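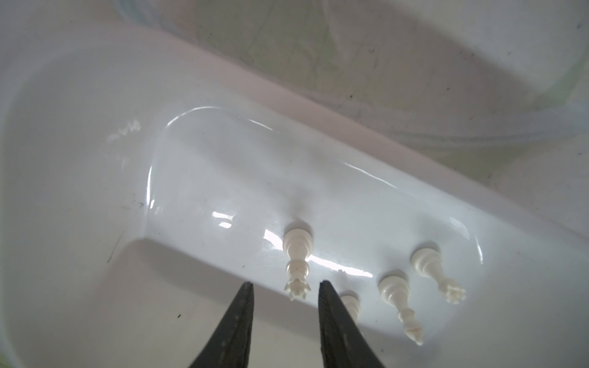

Four of the white pieces, in the white tub

Best way to get yellowing off plastic chess pieces?
Posted by Sharon Temba, September 6, 2026

Bought a used club set and the white side has gone the color of old teeth. My brother says bleach. My brother also says that about carpet. Any ideas before our October tournament?

Oduor Makokha
Skip the bleach. Dish soap, warm water, soft toothbrush, 20 minutes of your life. If they're still cream after that, congratulations, you own cream pieces. Plenty of sets are sold that way – and cost more.

Kibet Mrema
just buy new ones

Debora Pagano
Peel one felt off first and see what color is underneath. Mine matched, so I'd spent an evening scrubbing the original color. Keep the felts dry or you'll be regluing them.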